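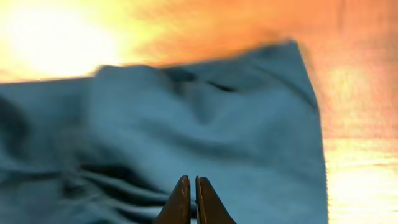 Most household folding is done badly, and most of it goes wrong before the first fold. Irena Tokarz spent nine years in the finishing department of the Dravden linen works and now teaches garment care in Cutville. Her evening course runs four weeks, and the first session contains no folding at all. Students learn to lay a piece of cloth on a table and get it flat.

"A fold copies whatever is under it," Tokarz says. "If there is a ridge in the bottom layer, you will have it in every layer by the time you finish."

Her method starts with the corners. A rumpled garment is picked up by two points on the same edge, lifted until the weight of the fabric hangs straight, and lowered with the far edge touching first. Smoothing by hand comes afterward, from the middle outward, with the palm and never the fingertips. Pushing cloth toward a corner stretches a knit and leaves a woven piece off its grain.
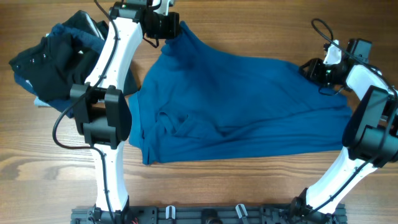
T-shirts are the hardest of the common items. Jersey curls at the hem, the side seams often twist after washing, and the two layers slide over each other. Tokarz squares the hem first and lets the shoulders follow. If the side seams will not line up, she ignores them and works from the center of the neckline.

The surface matters more than people expect. Kwok-wai Lam, a textile technician at Stidau, prefers bare wood with a worn finish - enough grip to hold a hem, not enough to drag it. Glass is too slick. A padded ironing surface holds the fabric so firmly that small wrinkles cannot be worked out. He also wants room on all sides, with the unfolded pile kept at the back of the table and to the left.

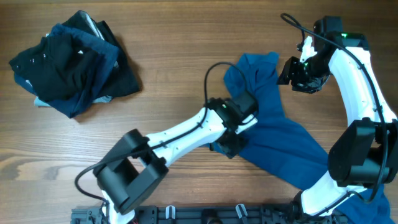 Lam sorts by color before he sorts by type. Dark pieces shed lint onto pale ones and show every fiber they pick up, so he handles them as one batch and wipes the table before the next. Buttons and snaps are closed before folding. An open placket shifts under load and marks the garment below it.

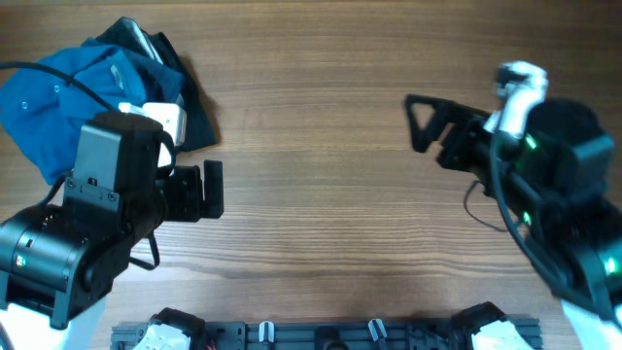
STORAGE

Stack height should be set by the fabric. Lam limits jersey to a low stack on an open shelf and stands the rest on edge in a drawer. Heavier woven shirts can be stacked higher if the collars alternate from front to back. Tokarz leaves a finger's width between stacks and puts freshly washed pieces at the bottom.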